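Divport Regional Airport
Airport Users' Meeting
Minutes
September 10, 2023
Terminal building, upstairs meeting room

Present: Thérèse Charbonneau (chair, airport manager), Brock Bergeron (terminal operations), Dale Sawatzky (Wong Ground Services), Amanuel Dinsa (station manager, Grornska Air), Wayne Turcotte (passenger representative)

Minutes taken by Brock Bergeron

1. Opening and previous minutes

Charbonneau opened the meeting at 5 p.m. and asked for changes to the July minutes. Turcotte said his remarks on the taxi stand had been recorded as a complaint. He had meant them as a request, and he asked for the wording to be changed. Sawatzky said that the de-icing storage item should read "south shed" instead of "south ramp." Both changes were accepted and the minutes were approved as corrected.

The agenda was accepted with one addition from Dinsa, oversize baggage, taken under item 7.

2. Matters arising

Taxi stand. The two companies that serve the terminal have agreed to share the covered lane. Bergeron has had the lane repainted. Turcotte said drivers are still waiting in the drop-off zone when the evening flight is late. Bergeron will speak to both dispatchers.

Arrivals board. The board by the baggage belt is working again. The one in the cafe still shows Drestside flights under the old flight numbers. The supplier has been told twice. Charbonneau will write to them.

Lost property. Items left on aircraft go to Grornska and items left in the building go to the terminal desk. Passengers don't know this and often get sent back and forth. Dinsa and Bergeron agreed that either desk will take the report and pass it on. A shared log will be kept at the terminal desk.

3. Winter schedule, Drestside route

Dinsa presented the winter schedule for the Drestside route. The summer pattern of three departures on weekdays drops to two, one early in the morning and one in the evening. The midday flight comes out. Weekend service stays at one departure each day. The airline has looked at the midday flight for two winters in a row and the loads have not supported it after the fall.

Turcotte said the midday flight is the one people use for hospital appointments in Drestside. With the early flight out and the evening flight back, a person with a one-hour appointment has to spend the whole day there. He had heard from a number of older passengers about this. He asked that the point be passed on to the airline's planners in writing, and Dinsa agreed to do so.

Charbonneau asked if the midday flight could run on selected days. Dinsa said he had raised this himself. The aircraft is being moved to another route during the middle of the day and would not be back at Divport in time, so running it on some days only would mean finding a second aircraft. He did not expect that this winter. He would ask again for the spring.

Sawatzky noted that the two remaining departures are far apart and his ramp crew would have a long gap with no work. Wong will change to split shifts. He has talked with the crew and most of them are willing, though he expects to lose one or two people who took the job for the midday hours. He asked Grornska to confirm the schedule early so that the shift roster could be posted with fair notice. Dinsa said the schedule is final apart from the week around the holidays.

The holiday week was discussed briefly. Grornska is thinking about adding an evening flight in each direction on the busiest days. Bergeron said the terminal can handle it as long as the screening staff are told ahead of time. Last winter the extra flight was announced to passengers before it was announced to screening, and the line went out the door. Dinsa said he would make sure screening gets the dates first.
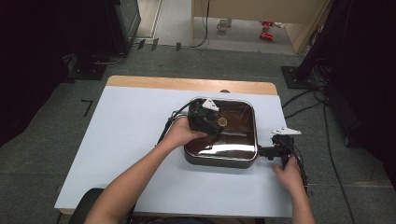

What happens to people who already hold tickets for the midday flight? Grornska will move them to the evening departure on the same day, and anyone who does not want that can change to another flight without a fee or take a full refund.

Dinsa added that the notices go out by email and text message. People who booked through a travel agent will hear from the agent, and this can be slow. Turcotte asked for a printed notice at the check-in counter as well. Bergeron said there is room for one on the stand next to the bag scale. Dinsa will supply the text and Bergeron will print it.

Turcotte asked how connections at Drestside would be handled for passengers moved to the evening. Dinsa said anyone with a through ticket is rebooked all the way. Those who bought two separate tickets have to arrange the second one themselves. The airline cannot change another carrier's ticket. Turcotte asked that the printed notice say this plainly, and Dinsa agreed.

4. Passenger survey

Bergeron reported on the survey done at the gate in July. There were 161 completed forms. Passengers were asked about check-in, screening, seating, food, parking and flight times, with a space at the end for comments.

Check-in and screening scored well. Seating scored well except for the area near the window, where people said it is too hot in the afternoon. Parking drew the most written comments, nearly all of them on the pay machine. The cafe was liked, but many people wanted it open before the early departure.

On flight times, the most common comment was that the early flight is useful and should stay. Several people asked for a flight to somewhere other than Drestside. Charbonneau said she hears this often and has talked with two carriers over the past year. Both said the runway is suitable for their aircraft but neither would commit without a guarantee on seats sold. The airport does not have money for a guarantee. She will keep talking to them.

Turcotte thought the survey should be repeated in winter, when the passengers are different. Agreed. Bergeron will use the same form with a question added on how people got to the airport.

5. Ramp and ground handling

Sawatzky reported for Wong. The second belt loader is back from repair and has run without trouble. The older tug needs a new battery and will be out of use until it comes. One tug is enough for the winter schedule.

There was one incident on the ramp over the summer. A baggage cart rolled a short distance after the brake was not set. It did not touch the aircraft and no one was hurt. The crew was reminded of the procedure and wheel chocks are now kept on every cart. Charbonneau asked for the written report to be copied to her office. Sawatzky will send it.

De-icing fluid has been ordered. Delivery will be to the south shed, and Sawatzky needs the gate on the service road left unlocked on the day. Bergeron will arrange this once the supplier gives a date. Dinsa asked if there was enough on order for a bad month. Sawatzky said the order is the same as last year, when there was fluid left over in the spring -- he can get a top-up inside a week if needed.

Training for new ramp staff will be held before the schedule changes. Dinsa asked that Grornska's gate staff be allowed to sit in on the part covering hand signals and safe walking routes. Sawatzky had no objection.

6. Terminal

Parking. The pay machine at the short-stay exit rejects some cards. It will be replaced, and until then Bergeron will have the exit barrier left up whenever the machine is out of order. The short-stay lot has 100 spaces and was full on several evenings over the summer. Charbonneau does not want to extend it before the winter. Drivers will be pointed to the long-stay lot with a better sign at the entrance.

Cafe hours. The cafe operator is willing to open before the early departure for a trial if the airport unlocks the side door for the staff. Charbonneau agreed. The trial will start with the winter schedule and be looked at after one month.

Heat near the window. Blinds have been priced and the quote was higher than expected. Bergeron will get a second quote. In the meantime the seats have been turned away from the glass.

Wheelchairs. Turcotte reported that one of the terminal wheelchairs pulls to the left. Bergeron will take it out of use and have it looked at. Dinsa said that requests for assistance on the early flight have gone up, and his staff have sometimes had to wait for a chair to come back from the gate. Charbonneau will look into buying another one from this year's budget.

7. Oversize baggage

Dinsa said that skis and hockey bags will start coming through soon and the check-in belt does not take them. Last year they were piled beside the counter and carried out by hand, and this blocked the line. He would like them taken through the side door straight to the ramp.

Sawatzky said this would work if someone from check-in walks the bags to the door. His crew cannot leave the aircraft to fetch them. Bergeron said screening would have to agree on where the bags are checked before they go out. There was some discussion of using the old car rental desk, empty at present -- it is close to the side door and has a power outlet. Bergeron will ask screening and report back by email before the next meeting.

8. Other business

Charbonneau reminded everyone that ramp passes issued before the summer have to be renewed at the terminal desk. Old passes will stop opening the doors.

Turcotte asked if minutes could be posted on the airport website sooner. The July minutes went up only last week. Bergeron will post them once Charbonneau has read them through.

9. Actions

Bergeron: speak to taxi dispatchers; start lost property log; print and post midday flight notice; prepare winter survey; arrange service road gate; second quote for blinds; long-stay sign; wheelchair repair; ask screening about oversize bags.
Charbonneau: write to arrivals board supplier; continue talks with carriers; price another wheelchair.
Dinsa: pass on hospital appointment concern in writing; text for printed notice; holiday dates to screening; ask again on midday flight for spring.
Sawatzky: copy of ramp incident report to airport office; post split shift roster; training dates to Dinsa.

The next meeting will be held after the winter schedule has started. Charbonneau will send out the date.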